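A Visit to the Brarley Police Station Open House
12/08/2020

I had driven past the Brarley police station more times than I could ever count, usually on my way to the garden center, and I had never once been through the front door. So when the notice went up that the department was holding an open house, with visitors let in by small groups and masks on the whole way around, I signed up that same evening and got a spot in the second group of the morning. The event had been planned for May and then put off, like nearly everything else this year, and I think that made people all the more eager to come. The sign-in sheet had 188 names on it by the time I left!

The building itself is worth the trip. It went up in 1910 as the town hall, back when the police had one room in the rear and shared a stove with the tax collector, and the old brass mail slot is still in the side door. Our guide, an officer who has been with the department since she finished school, let us stand in the lobby for a good while so we could look at the tile floor (lovely, and cold even through boots) before she took us down the hall.

We began with dispatch, which I had been looking forward to the most. We couldn't go in, of course, with people working, but there is a wide window and the guide talked us through it from the hallway. Brarley answers calls for Drukell too, and has done so for years, which I hadn't known. She said the question they ask first is always where you are, before they ask what's wrong, and that a lot of callers get cross about it. I'm sure I would have been one of them. I went home and wrote our house number on a card by the phone, silly as that may sound after all this time at the same address.

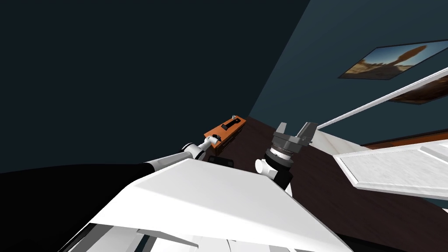

From there we went on to the evidence desk, where every bag and envelope gets logged before it goes anywhere else. The department moved over to a records program called Pritico last winter, and our guide was very frank that the first weeks were miserable. Now an officer can look up an item from the car instead of calling in and waiting for someone to walk back to the shelves. A gentleman in our group wanted to know what happens to lost bicycles, and we spent longer on bicycles than on anything else that morning. If you have lost one, bring the serial number. They hold on to them for 36 days and then they go to the town auction.

Out back we got to see the patrol cars and the rescue sled, which was bought secondhand for getting people off the Amegashie trail when the snow is deep. It went out 6 times last winter, mostly for turned ankles. The children in our group were allowed to work the lights on one of the cars, and I will admit that a few of the adults hung around hoping for a turn. I got mine!

I did ask about the things people in town grumble over, including how long it took to get an answer about the break-ins on the Drukell road. The guide told me she couldn't talk about open cases, which I understood, but she did explain how a complaint gets filed and who reads it, and she gave me the form without making me feel like a nuisance. I would have liked more time on that and a little less in the parking lot, although it was a bright morning and I can't say I minded much.

There was cider in paper cups by the gate at the end, with everyone standing well apart on the gravel and talking a bit too loudly through their masks. The department hopes to hold another one in the spring. Sign-up will be at the front desk, and the morning groups fill first, so go early if you want one of those. Parking is behind the library, and the side entrance has the ramp.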